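March 2018

Workshop notebook, Tomoana bench

A long entry, I'm afraid, so put the kettle on. I meant to jot down two lines about the worktop and have ended up with rather more to say, and if I don't get it on paper this afternoon it will go the way of the notes I was going to write up in September.

The worktop first. We have been living with the old dark one for longer than any of us care to remember, and I had stopped noticing how much it annoyed me. Flour showed up on it beautifully, I'll give it that, but everything else vanished: spilt treacle, a teaspoon, the black lid off the Pledano jar (found eventually, by my sleeve). The new pale one has changed the feel of the whole corner. I came in this morning before the big lights were on and it was already quite bright over there, just from the window, and I stood about with my coat on admiring it like somebody with a new car.

It is a matt finish, which was my choice and I will defend it to anyone. The glossy sample from Plelis looked smarter in the brochure, but under our lamps it threw a glare right back in your eyes, and reading the scales next to it was a misery. The matt one just goes softly grey where the shadows fall and you can look at it all day.

Now for the less cheerful side. Pale and matt means it takes a mark. I did a proper test on the offcut before we let anybody loose on the real thing, and these are the results, for what they are worth:

Cold tea, left 9 minutes: wiped off with a damp cloth, nothing left.
Cold tea, left overnight: faint ring, came up with bicarb paste and a bit of patience.
Turmeric in oil: oh dear. Yellow patch still there after three goes. Gone down a good deal after a day on the sunny windowsill, so perhaps there's hope.
Beetroot: better than I feared. One wipe and a rinse.
Bottom of a metal pan, dragged: grey streak. Looks exactly like a scratch and gave me quite a turn, but it is metal rubbed off on the surface, and the cream cleaner lifts it.

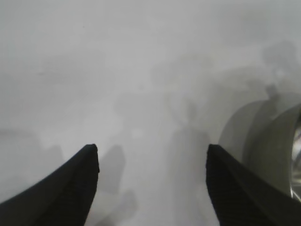 So please, everyone, lift and don't slide. I know it is a nuisance with the big pans when they're full, and I know I'm the worst offender, having shoved the stockpot along with my hip for years. There are cork mats in the second drawer. If you are moving anything heavier than you fancy lifting, put a folded tea towel under it and pull the towel, which works a treat and keeps the noise down as well.

The other thing I wanted to sort out was where the pots and bowls live when they're in use. On the old top we put them wherever there was a gap, and half the time there wasn't one. I have tried a few arrangements this week and the one I keep coming back to is simply this: round things to the side, middle left clear. It sounds like nothing at all when I write it down. But with a good stretch of bare worktop in front of you, you can set down a board, weigh something out, roll a bit of dough and turn round again without playing draughts with the crockery first. I made the 11 o'clock batch of scones this way and it was the calmest batch I've done in ages (they were a touch pale on top, but that was the oven and not the system).

Left-handers may want it the other way about. Do try it and write underneath what you find, I should like to know.

Scales: I checked them against the 100 g and 1,000 g weights once the top was in. Spot on with the small one, and spot on with the large one too after I had levelled the feet. The new surface sits a hair higher at the wall end, so the bubble was out. I've packed the front feet with card for now. Proper shims wanted, and I've put them on the Plotix order along with the sealant.

Sealant, yes. The join at the back still needs doing. Until it's done could we keep the washing-up water away from that edge, and mop up straight off if it gets splashed. I have had one worktop swell on me in another life and it was a sorry sight by the end.

Still to do:
Seal the back join.
Shims for the scales.
Second go at the turmeric with lemon juice, then back on the windowsill.
Felt or cork for the underside of the trivet, it has nasty little feet.
Find a home for the offcut. I'd like to keep it as a pastry board if the yellow ever goes.

Scones are in the blue tin. Butter's in the fridge door, behind the mustard.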